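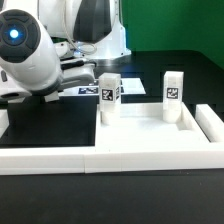
# Basing a Big Batch of 15mm Infantry Without Losing Your Mind

Monday, October 19, 2020

I finished the last of the Garba infantry over the weekend, and a couple of you wrote to ask how I do the bases, so I promised I'd type it all up before I forgot the order of things myself. For anyone new around here, Garba is one of the two made-up kingdoms that Chibuzor Afolabi and I have been fighting over since we were much too old to start such a thing (the other is Ritalden, which is his, and which is losing, whatever he tells you). Both armies are in tricorns and long coats, so everything below will do nicely for any horse-and-musket collection you happen to have on the go.

I work in batches of 31 stands. That's one full brigade for me, plus the general, and it fits on two old baking trays that are no longer allowed back in the kitchen. You can do more at a time, but I find I start getting sloppy, and the last few stands always look like it.

## What you'll need

- Bases, already cut to size
- White glue, and a cheap brush you don't care about
- Fine sand, with a little coarser grit mixed in
- Three craft paints: a dark brown, a tan, and something close to bone
- Static grass in at least two shades
- A few tufts, if you like them
- Matte varnish

I buy my sand at the pet store and bake it for a while before using it. One bag has lasted me years.

## Step 1: Glue the figures down

Put a small dab of white glue under each figure and set them on the base, front rank first. Then leave them alone! I know it's tempting to nudge them, and I have nudged a good many, and every time I've ended up with a leaning grenadier. Overnight is best.

I place my infantry a hair back from the front edge so the muskets don't tangle when two units meet. If your fellows are charging with bayonets leveled, go back a little farther still. Test it with two stands nose to nose before the glue goes anywhere near them.

## Step 2: Fill around the feet

Most castings come on a little puddle of metal, and if you skip this step you'll see every one of those puddles from across the room. I mix lightweight spackle with a bit of dark brown paint and a drop of water until it's like cake frosting, then work it between the figures with a toothpick. Mixing the paint in means that a chip later on shows brown and not white.

Get it up against the boots, but not over them. A damp brush will tidy up anything that strays.

## Step 3: Sand

Once the filler is hard, thin your white glue with water until it flows easily, and brush it over the whole top of the base. Hold the stand over a tray, pour the sand on generously, count to ten, and tip off the extra. Give the underside a good tap. Let it dry overnight again (yes, again — I did say this wasn't a quick method).

## Step 4: Paint the ground

Dark brown first, thinned so that it runs down into the sand. When it's dry, drybrush the tan over most of it, and then pick out just the highest bits with the bone color. Go lightly with that last one. My first Garba regiments look as though they're marching through a light snow, and Chibuzor brings it up every single July, when we set up our big game in his garage.

Paint the edges now as well. I use the same dark brown all the way around. Some people like green or black, and both look fine, but pick one and write it down somewhere. I've got the name of my brown on a strip of tape inside the lid of the paint box.

## Step 5: Grass

Dab full-strength white glue in uneven patches, covering a bit more than half the base. Pinch on the grass, turn the stand upside down, and flick it from below so the fibers stand up. I put the duller shade on first and then add small spots of the brighter one while everything's still tacky.

Tufts go on last, and two to a stand is plenty. Put them toward the back corners, where fingers won't find them.

## Step 6: Varnish and label

I varnish the figures before basing and then give the ground a quick brush of matte afterward, keeping it off the grass, which goes stiff and shiny otherwise. Labels go on the rear edge. Mine give the regiment and the battalion number, printed very small.

## A few odds and ends

Ekene Bassey does his in a different order, painting the base completely before any figure goes on it, and his look wonderful, so by all means try that if you have steady hands.

If you're rebasing an old collection, soak the stands in a shallow dish of water for an hour and the white glue will let go. Superglue won't, and you'll need a thin blade and some patience there.

Next on the table are the Ritalden dragoons, which I foolishly offered to base for Chibuzor in exchange for some river sections. Cavalry bases are deeper, so I'll be using more grit and a few small stones, and I'll post the measurements once I've settled on them.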